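How to Budget for Your First Hand-Held Grippers

If you're putting together your first order of hand-held grippers for collecting demonstrations, pour yourself a coffee and sit with me for a minute before you sign anything. I've planned this kind of purchase for a few small teams now, and the price on the quote is only the start of it.

Step 1. Write down the jobs first 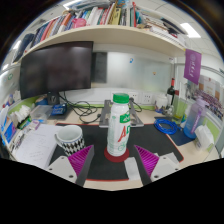 List the things you want the gripper to pick up, and be plain about it. Ordinary objects are fine and they cost next to nothing, so please don't spend money on fancy test props! A plastic drink bottle with a screw cap and a mug on a desk will give you a good first week of practice, and you can put the savings toward spare parts.

Step 2. Price the whole kit

Our quote from Heltmont came to $2690 for three units, and I added $200 for spare fingers, screws and cables (I wish I'd done that the first time around). Ask how long replacements take to arrive, too. Skirden told me four weeks, so I order early.

Step 3. Set aside money for the pads

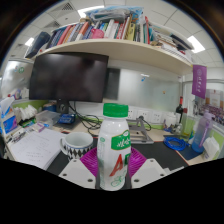

Pads are the part I'd budget for most generously, as they're what meets the object every single time. Look at the shape as well as the price. Ribbed ones like the magenta pair clamped on the bottle are the style I ask for, and I like fingers held on with screws, so check that your supplier sells both pieces separately.

Once you have those numbers, send the list to whoever approves it and keep a copy for the next order.

Amber Rudd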